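**Ticket: Snackaufsteller im Pausenraum, Ware rutscht / Stufen zu eng**
Gemeldet von: Elaine Godoy
Zuständig: Alcides Prado
Status: in Arbeit

**9 Uhr**
Hallo Alcides, ich schon wieder, diesmal wegen dem durchsichtigen Stufenaufsteller von Ziritent! Seit wir im Oktober das Sortiment umgestellt haben, rutscht mir dauernd was runter. Vor allem die Riegel: Man nimmt einen weg und der nächste kommt gleich hinterher. Veerle Van Hecke hatte gestern den Verdacht, dass der Tisch schief steht. Also Wasserwaage geholt (die kleine aus der Küchenschublade) – nein, der Tisch ist gerade.

**Versuch 1:** Klebepunkte von Wonda unter die Füße. Der Aufsteller steht jetzt bombenfest, die Riegel rutschen trotzdem. Na ja.

**Versuch 2:** Alles umsortiert, Schweres nach unten, Flaches nach oben. Viel besser! Die runden Dosen stehen auf der untersten Stufe richtig gut, die lasse ich da. Bei der Kekspackung bin ich noch am Überlegen, die ist für die Stufen einfach zu breit und ich hätte sie lieber auf dem Tisch.

**Antwort von Alcides, kurz vor Mittag**
Steht der Aufsteller gerade zur Tischkante oder schräg? Und was liegt sonst noch auf dem Tisch, kriegen wir da überhaupt einen zweiten hin? Schick mal Bilder.

**Elaine, nach dem Mittag**
Schräg, so kommt man von beiden Seiten dran. Der Stand von heute:
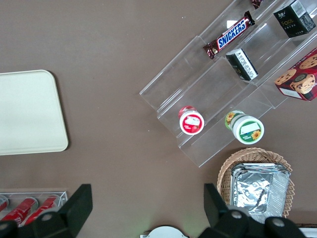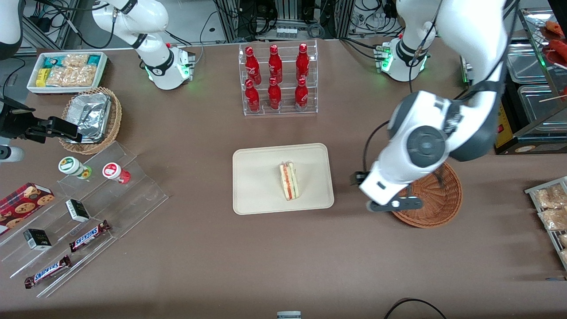

Einen zweiten Aufsteller sehe ich ehrlich gesagt nicht, dafür müsste das helle Tablett weg, und das brauche ich für die Sandwiches. Lucimara Quintana meint, die Tüten mit dem Knabberzeug könnten alle in einen Korb, dann wäre das weiße Tablett frei und die Kekse hätten einen Platz. Finde ich gut, probiere ich gleich morgen früh aus!

Was ich von dir noch bräuchte:

- rutschfeste Einlage für die oberste Stufe, 80 cm von der Rolle (Meireles hatte die mal, sonst Jikivine fragen)
- 2 kleine Preisschildhalter, die alten sind beim Putzen abgebrochen
- bitte nichts mit Glitzer wie beim letzten Mal :)

**Alcides, 15 Uhr**
Einlage ist bestellt, Schildhalter habe ich noch im Lager. Ticket bleibt offen, bis die Einlage drin ist. Gib kurz Bescheid, ob das mit dem Korb klappt.

**Elaine**
Super, danke dir! Die Halter hole ich nachher selbst ab, bin sowieso unten.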